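发件人：Dorota Tokarz
收件人：Mistcombe 行程讨论列表
日期：17/06/2018
主题：Re: [行程] 十月去 Mistcombe，住哪边、怎么走

各位好，

我上个月刚从 Mistcombe 回来，看到 Barbara 的问题一直没有人完整答过，就把知道的写一写。先引她的原信，下面分开回复。

Barbara Kubiak 写道：
> 大家好，我和先生打算十月去 Mistcombe 住六晚，同行的还有我婆婆，今年78岁，走路没有问题，但是台阶多了膝盖会疼。
> 想请教几件事：
> 一、住老港那边好还是住山上好？网上两种说法都有。
> 二、从机场进城坐轮渡还是坐大巴？
> 三、Jallen 岛一日游值不值得带老人去？
> 四、十月份餐馆是不是关掉一大半？
> 五、有没有下雨天能待的地方，最好有咖啡。
> 预算中等，不租车。先谢谢了。
> Barbara

> 一、住老港那边好还是住山上好？

有老人同行，我建议住老港。山上那几条街风景确实好，早上从窗口能一直看到防波堤，房价也比港口低一截，可是从山上下到码头只有两条路，一条是石阶，一条是绕远的车道。石阶每一级高低不一样，下雨以后很滑，扶手只有上半段有。车道好走，但是没有人行道，晚上灯也少。缆车十月还开，不过傍晚收得早，吃完晚饭就赶不上了，只能叫出租车，而山上叫车要等。

老港的缺点是吵。鱼市开得早，凌晨就有卡车倒车的声音。订房的时候要写明要朝院子的房间，不要朝码头的。我住的那家旅馆叫 Janssen，在教堂后面的小街上，一共三层，有电梯，电梯很小，一个人加一只箱子就满了，但总归是有。早餐简单，面包、奶酪、煮鸡蛋，咖啡要另外点。前台那位女士英语很好，问公交问餐馆她都肯打电话帮你核实。双人间淡季的价钱是每晚56欧，三人间我没有问，你们可以直接写信给他们，比订房网站上便宜。

老港也有坡，但都是缓坡，而且每隔一段就有长凳。

> 二、从机场进城坐轮渡还是坐大巴？

网上很多攻略还在写轮渡，那是夏季的班次。到十月只剩早晚各一班，除非航班时间正好对上，否则不要考虑。另外轮渡码头离航站楼有一段路，拖着箱子走不舒服，接驳小巴淡季也停了。

大巴是8路，出了到达厅右转就是站牌。票可以上车买，司机收现金，不收大面额的钞票，最好事先准备零钱。行李放在车肚子里，自己放自己拿。终点站就是老港广场，从那里走到教堂很近。回程注意一点，8路回机场不是从广场发车，是从邮局门口发车，站牌在马路对面，很多人站错了边。我去的那次就看到一对夫妻在错的一边看着车开走。

如果晚上到，大巴末班已经过了，就只有出租车。机场出口有排队的地方，按表计价，行李不加钱。有人走过来主动问你要不要车的，不要理会。

> 三、Jallen 岛一日游值不值得带老人去？

我的看法是看天气，当天早上再决定，不要提前买票。淡季船坐不满，到码头现买就可以。海上有风的时候船很颠，我旁边坐的人一路都没有抬过头。没有风的时候是很舒服的一段路，靠右舷坐能看到灯塔。

岛上能走的地方有两段。从码头到村子是平的，铺了路，老人完全可以。从村子到岬角就是土路了，有石头，有一段要拉着绳子走，这一段不适合你婆婆。你们可以分开，她在村里喝茶，你们两位去岬角，来回两个钟头。村里的茶室在小学旁边，有室内座位，苹果糕不错，十月份开到下午，船走了它也就关门了。

回来的末班船一定要看码头上贴的那张纸，不要看手机上的时刻表。手机上的那份我对过，有两处不一样。

> 四、十月份餐馆是不是关掉一大半？

海滨步道上的是关掉了，广场周围和后街的都开着。步道上那些本来就是做夏天生意的，关了不可惜。

我吃过又愿意再去的是这几家。鱼市楼上的食堂，中午才开，菜单写在黑板上，只有当地话，指着别人盘子点就行，鱼汤很稠，一碗可以当一顿。教堂斜对面的面馆，晚上开，老板是外地来的，汤面做得清淡，我吃了几天油炸的东西之后特别想吃这个。还有 Plovberg 街拐角的烤鸡店，只做外卖，带回旅馆院子里吃，院子里有桌椅。

Ailbhe Flanagan 去年在列表里推荐过灯塔脚下的海鲜餐厅，我这次专门去看，门上贴着转让。她推荐的面包房还在，早上去晚了就只剩白面包。

小费没有规定，账单凑个整就可以。自来水能喝，餐馆里要一壶自来水他们不会不高兴，有的地方不问就直接给瓶装水，那是要收钱的，不想要就当场退回去。
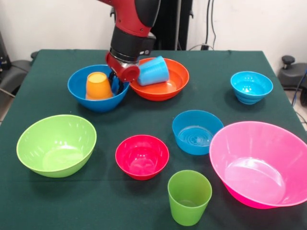

蓝碗和橙红色碗，里面各有一只杯子。

> 五、有没有下雨天能待的地方，最好有咖啡。

十月多半会碰上下雨，我在那边的几天里有两天是整天下。

首先是海事博物馆，在老港东头的旧仓库里。一楼是船模和航海图，二楼讲捕鲸和腌鱼，有电梯，有借用的轮椅。咖啡座在一楼最里面，不买门票也能进，窗子对着船坞。老人票半价，要看证件。

其次是市图书馆，外人可以随便进，楼下有报纸和沙发，很安静。没有咖啡，但门口就有一家。厕所干净。

还有温水泳池，在体育场后面，坐3路两站。你婆婆膝盖不好的话说不定喜欢，池子里有扶手，上午人少。要戴泳帽，前台有卖的。

老城里还有一家旧书店兼茶馆，要下半层楼梯，而且屋里很潮，我坐了一会儿就出来了，不太推荐。

另外补充几件没有问到的。

衣服方面，十月白天不冷，太阳下去以后降得很快，海边风大，雨伞基本撑不住，带一件有帽子的防雨外套更实用。鞋底要防滑。

药房在广场上有一家，中午关门休息，下午再开。周末值班的药房会轮换，名单贴在玻璃门上。如果婆婆有长期吃的药，建议把药名的通用名写下来带着，商品名在那边不一定认得。

取钱的话，邮局里的机器不收手续费，广场上那台蓝色的收，屏幕会先提示，选取消就可以退出来。小店多数能刷卡，市场和公交只收现金。

公交可以买多次票，一张能用6次，几个人合用一张也行，上车的时候每人打一格。你们三个人，如果住老港，多数地方走着就到了，买一张够用好几天。

再说一下行程怎么安排。六晚我觉得偏长，但是有老人就不算长，可以隔一天歇一天。我会把第一天留空，只在港口走走，认认路。第二天如果天好就直接去 Jallen 岛，好天气不要往后留。下雨的日子去博物馆。剩下的时间可以坐火车去一趟内陆的修道院小镇，车程不到一个小时，火车站台和车门之间有一级高台阶，上车时要有人扶一把。小镇本身是平的，修道院花园可以进，教堂内部那时候在修，开不开我不确定，去之前让旅馆前台打个电话。

Przemysław Śliwiński 之前在另一个主题里问过自行车，我顺便一起回了：租车行在火车站旁边，十月还开，但是沿海那条自行车道有一段塌方以后封着，要绕到公路上去，货车多，我没有骑完就折回来了。内陆方向的那条是好的，路面平，一路上有水龙头。押金收现金，要留证件复印件，他们自己可以复印。头盔要主动要，不说就不给。

Stanisława Szewczyk 问的行李寄存，火车站的柜子拆掉了，现在只有旅游咨询处代存，中午不休息，傍晚关门，关门以后是取不出来的。大箱子和小包一个价。

地图的话，旅游咨询处免费发的那张够用，山上的石阶在上面是用虚线画的，不要当成普通的路。

我手上还有一份旅馆给的公交时刻表，是淡季版，谁需要可以私下写信给我，我扫描了发过去。列表不能带大附件，上次发的就被退回来了。Barbara 如果订好了日期也说一声，我有一位朋友那段时间在那边，可以问问她当时 Jallen 的船开不开。

祝旅途顺利

Dorota

--
退订或修改接收方式，请发空白邮件至列表管理地址，主题写"退订"。
回复时请删去不必要的引文，一封信只谈一个目的地。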